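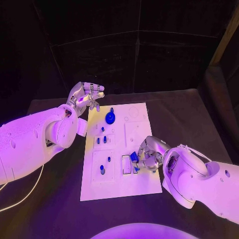 The Rarkus board began life on Aniela Kurek's kitchen table, as a bit of shelf with some holes drilled in it, and we have been fussing over it ever since. What we wanted was one sturdy board that would give a pair of hands plenty of different small jobs to do, and that you could put down on any table and get going with straight away. The board itself is white and the parts you work with are blue, so the round knob up near the top, with its wide base and short post, is easy to find even when the whole lot is bathed in violet-pink light. We do like it in that light, I must say, though most of our customers will have it under an ordinary ceiling lamp and it looks very smart there too.

What it's for

People buy the Rarkus for all sorts of reasons. Some want it for practising grip and turning, and a fair few for teaching, where a class can take turns and everyone is doing the very same job. There are raised panels, outlined slots and holes, and blue pieces to go with them. You can work through it in any order you please. Sandro Benedetti, who wrote the little booklet that comes in the box, suggests starting with the knob and leaving the slots until your hands have warmed up, but he is the first to say that plenty of people do it the other way about and get on perfectly well.

Living with it

We spent a long time on the edges. The first boards we made at the Brendutside workshop had corners sharp enough to catch a sleeve, and Aniela sent every one of them back. They are all rounded off by hand now, and the underside has a thin grippy mat so the board stays put when somebody leans on it. Wipe it over with a damp cloth and a drop of washing-up liquid. Please don't put it in the dishwasher (we have had two come back that way, poor things) and don't use anything gritty, as the white will go dull.

The blue pieces are the bits that wander off. We keep spares of every one of them, and you can order singly or as a full bag. If you aren't sure which piece you have lost, send us a note saying where on the board it used to sit and we'll work it out between us.

What's in the box

One Rarkus board, white
One full set of blue pieces
Grippy mat, already fitted
Sandro's booklet, stapled
Cotton bag for the loose pieces

Prices

Rarkus board, complete: £345
Full bag of spare blue pieces: £59
Single pieces: please ask

Schools and workshops ordering several at once should get in touch before paying, and we'll see what we can do on the carriage.

Ordering and delivery

Every board is made to order by Vonuser at Brendutside and sent out in a stout cardboard box, which is worth keeping if you have the room for it. We close for a fortnight in July, and orders that reach us then are started as soon as we are back at the bench. You are very welcome to come and try one before you buy. There is a board set out on the table in our Bielecka showroom, the kettle is generally on, and Aniela will happily talk to you about corners for as long as you can stand it. Do ring first, though, as we are sometimes both out at the workshop.

Page updated 11 September 2022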